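Robots at the repair works

When a kettle, a lamp or a power strip stops working, many people throw it away. In the town of Fornska there is a works where some of these things get a second chance. It is called Walczak, and 32 people work there. Lorries bring in boxes of broken and unwanted electrical goods, and the people at Walczak sort them, test them, clean them and mend what can be mended.

For the last few years they have had robots to help with part of the job. This page is about what the robots do, what they don't do, and what has changed for the people.

What is automation?

Automation means letting a machine do a job that a person used to do, without someone guiding every move. A washing machine is a kind of automation. You put the clothes in and press the button, and it fills, turns, rinses and spins on its own.

A robot arm is another kind. It has joints, a bit like your shoulder, elbow and wrist, and a motor at each joint. At the end there is usually a tool. At Walczak the tool is a gripper, which can open and close to hold things.

Where the robots work

The robots at Walczak work in pairs inside a box with walls, called a cell. The walls keep people's hands and sleeves away from the moving arms. There are 3 cells, and the staff call them by their numbers.

Each pair of arms shares one table. Having two arms is useful for the same reason that having two hands is useful. Try taking the lid off a jar with one hand and you will see the problem. One arm can hold a thing still while the other one does something to it.
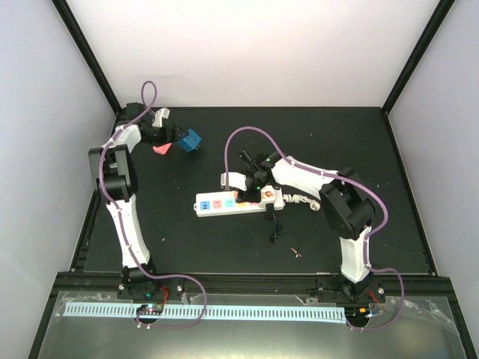
Two arms at one table. The left gripper has a blue cube and the right one is over the end of a power strip.

Power strips are harder for a robot than they look. The long part is stiff and keeps its shape, so the robot can learn where to hold it. The cord is different. It bends and coils, and it lands in a new shape every time it is put down. A person sorts that out without thinking. A robot has to look for the cord, work out where it goes and choose a place to grip.

This is why the arms practise on simple things too. A cube has flat sides and is easy to pick up. Once an arm can pick up a cube well, the staff move on to things that are more awkward.

What the job was like before

Dorota Nowicki has worked at Walczak since long before the robots came. Her job was to lift each power strip out of a crate, look it over, and put it in the right tray. On her busiest day she handled 471 of them.

"My wrists used to ache by three o'clock," she says. "You do the same turn of the hand over and over. In November it was worst, because the room was cold and we had the most boxes."

Doing one small movement again and again can hurt a person's muscles and joints. A robot doesn't get sore. Its parts do wear out, though, and then somebody has to replace them.

What the job is like now

Dorota still works with power strips, but most of her day is spent on the ones the robots can't deal with. Some have cracked cases. Some have tape round them or paint on them. She decides whether each one can be mended or should be taken apart for its metal and plastic.

She also looks after cell 2. She puts things on the table, starts the arms and checks the result. If an arm stops, she presses a button that makes the cell safe before she opens it. She had to go on a course at a college in Flultby to learn this, and she says the first week was mostly new words.

Hilkka Halonen has a job that didn't exist at the works before. She teaches the robots. To do this she moves the arms through a task many times — picking up, holding, putting down — and a computer keeps a record of each go. For one task she made 2602 recordings. The computer program, called Fasus, uses them to work out how the arms should move when it is their turn.

"People think I type in orders all day," Hilkka says. "Mostly I show it things. Then I watch it get them wrong, and I show it again."

Did anyone lose their job?

This is a fair question, and people at Walczak asked it too. When the first cell arrived, several of them were worried. The works promised that no one would be sent home because of the robots, and so far it has kept to that. Two people did choose to leave, as they liked the old sorting work and didn't want to learn the new kind.

It isn't the same everywhere. In some workplaces machines have meant fewer jobs, or jobs that people liked less. It depends on what the owners decide and on whether the workers are asked.

Dorota was asked. She wanted the start button moved lower, so that she didn't have to reach up for it, and it was moved.

Words to know

Automation: using machines to do a job without a person guiding every move.

Cell: the enclosed space where a robot works.

Gripper: the part at the end of a robot arm that holds things.

Joint: a place where an arm can bend or turn.

Something to try

Put a pencil and a piece of string on a table. Wear thick gloves and pick up each one using only your thumb and one finger. Then drop the string and pick it up again. Which was harder, and did the string land in the same shape twice?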